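4. Preparing the room and laying the underlay

Read this section to the end before you open the first box. If some words here are not clear, please look in the word list in section 9, which Zinhle Jacobs has made for the new edition.

4.1 Before you start

The Solldale boards must stay in the room where they will be laid, in closed boxes, lying flat. Leave them for two full days. Do not stand the boxes against a wall, as the boards can take a bend which does not go away.

1. Switch on the heating to the temperature you normally live with, and keep it there.

2. Remove the old carpet, the gripper strips and all the staples. Pass your hand over the base with a glove on. A staple you have missed will come through the underlay in the first winter.

3. Take off the skirting boards if you want to use them again. Write a number on the back of each one and the same number on the wall.

4. Check the doors. With underlay and boards together the floor becomes 11 mm higher. If the door will touch, cut it now and not after.

Caution: In houses built a long time ago the old floor tiles and the black glue under them can contain asbestos. Do not break, scrape or sand them. Ask a qualified person first.

4.2 Checking the base

5. Put a long straight edge on the base in several directions. Where you can push a coin under it, the place is too low and must be filled.

6. Fill the low places with Trellau levelling powder. Mix the powder into the water, never the water into the powder, or you will get lumps. One bag is enough for a thin layer in a small bedroom.

7. Wait until the filled places have the same colour as the rest of the base. In January this can take three days, even with heating.

8. On concrete, make the damp test from section 3. If the result is in the red part of the card, stop here and telephone the shop where you bought the floor.

Note: Wooden bases do not need the damp test, but every loose plank must be screwed down. Walk slowly over the whole room and listen. Mark each noise with chalk.

4.3 Laying the underlay

9. Vacuum the room two times, the second time along the walls only.

10. Roll out the underlay with the printed side up. It must lie across the direction of the boards. Cut it with a knife and leave no space at the wall.

11. Put the edges side by side. They must not lie one over the other. Close the join with the silver tape from the accessory bag, order number 272.

12. Lay only as much underlay as you can cover the same day. It tears easily under shoes.

4.4 The first row

13. Open three boxes and mix the boards, so that light and dark ones are spread over the floor.

14. Cut the tongue from the long side of the first row. Put the spacers between the boards and the wall.

15. The short joins of two rows next to each other must be at least 400 mm apart. A piece left from the end of one row can begin the next, if it is long enough.

Caution: Do not hit the boards directly with the hammer. Use the tapping block always, with small and repeated strokes.
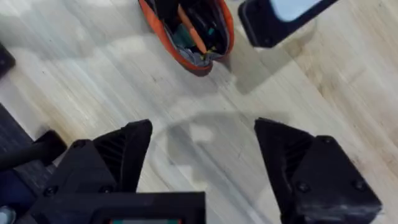
16. When three rows are together, push them against the spacers and look along the edge with one eye closed. If the line is not straight, correct it now. Later you would have to take up everything until this row.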